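# How do you fold thin checked cloths so they stay folded?

Asked 3 July 2022 by Drerkola

I have a pile of black cloths with a white grid pattern. They're thin, and every one has a small white label sewn near the edge. I fold them on a big beige table against the wall, in halves and then thirds, and they look fine until I put them in the drawer. Two days later they've slid open and the labels are sticking out all over.

The table is also where everything else lands. Markers, snacks, pens. I push most of it to the back before I start, but a couple of things always end up next to the cloth.

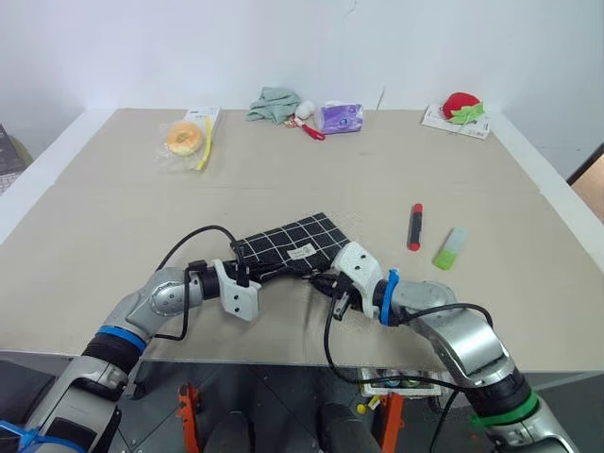 I've tried ironing first and it helped for maybe a day. I don't want to buy drawer dividers if a different fold would do it. The drawer is 3 inches deep, so they can't stand very tall.

## Answers

**Naa Osei**

Stop stacking them and file them on edge. For a shallow drawer:

1. Lay the cloth flat, label side up, with the label at the edge nearest you.
2. Fold the near edge to the far edge. The label is now inside.
3. Smooth from the middle out to both ends. Thin cotton holds air and that is what makes it creep open.
4. Fold in from the left and right so the ends meet in the middle, then close it like a book.
5. Fold once more if it's still taller than the drawer.

Put them in with the last fold facing up. They hold each other shut as long as the row is snug — if it's loose, put a small box at the end to take up the space.

The grid is useful. Follow one white line when you fold and you'll get a straight edge without measuring.

I'd clear the middle of the table completely too. A marker under a cloth gives you a crooked fold, and if the cap is off you get a stain.

**Ankrah**

Roll them. I quit folding years ago.

> Drerkola: Rolled ones come undone even faster in my drawer.
>
> Ankrah: Rubber band then.

**Dridau**

Second the on-edge method. One thing to add, you can cut the labels off. Use small scissors and snip the stitches, don't pull, or you'll get a hole at the hem. Mine lie flatter without them. Keep one if you need the washing instructions.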